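Search this site Search Go

Home News Residents Services Contact

Reading time: 2 minutes

1/ Larnen House has revised its guidance on the care of shared tables and table coverings. The points below apply to all dining and activity rooms and take effect in September.

2/ Each table is to be cleared completely before it is wiped. Bottles, cloths and personal items should be moved to the side shelf and returned only when the covering has been finished from edge to edge.

3/ Cleaning products are to be kept upright with the cap closed whenever they are set down on a table. Staff should check the label before each use, including when the bottle is a familiar one.
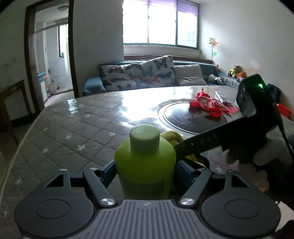 4/ Glossy coverings show streaks most clearly near the windows. Staff are asked to work in straight passes toward the near edge and to look across the surface from a low angle before moving to the next table.

5/ Quilted patterns require additional attention. Crumbs and sugar settle along the stitched lines, and a flat wipe passes over them. A soft dry brush should be used first, following the direction of the stitching.

6/ Printed coverings, including those with stars, must not be scrubbed with abrasive pads. Marks that remain after two attempts should be reported to Lucimara Brito, who will decide whether the covering is to be replaced.

7/ Plush cloths are suitable for the final pass. They should be folded in half and in half again, so that a clean face is always available. A cloth that has touched the floor goes directly to the laundry.

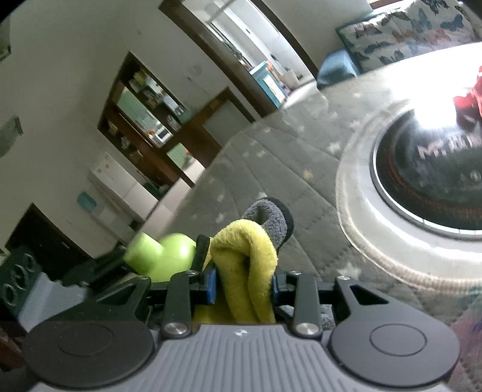

Larnen House | Housekeeping and Laundry Services

8/ Cloths are sorted by color. Yellow is reserved for tables and gray for shelves and sills. The two are washed separately and are not to be exchanged during a shift, even when one supply runs low.

9/ Fabric softener is not to be used on any plush cloth. It leaves a film on the fibers and reduces the amount of water they can hold. Cloths should be shaken out before drying and stored folded.

10/ Each activity room will receive 37 cloths at the start of the month. Requests for additional stock should be submitted to Sebastião Camargo by Friday, using the supply form kept in the laundry office.

11/ Residents who prefer to wipe their own place after an activity are welcome to do so. Cloths will be left within reach, and staff will complete the table afterward in the usual manner.

12/ Questions concerning this guidance may be directed to the housekeeping desk, extension 720. Printed copies in large type are available on request.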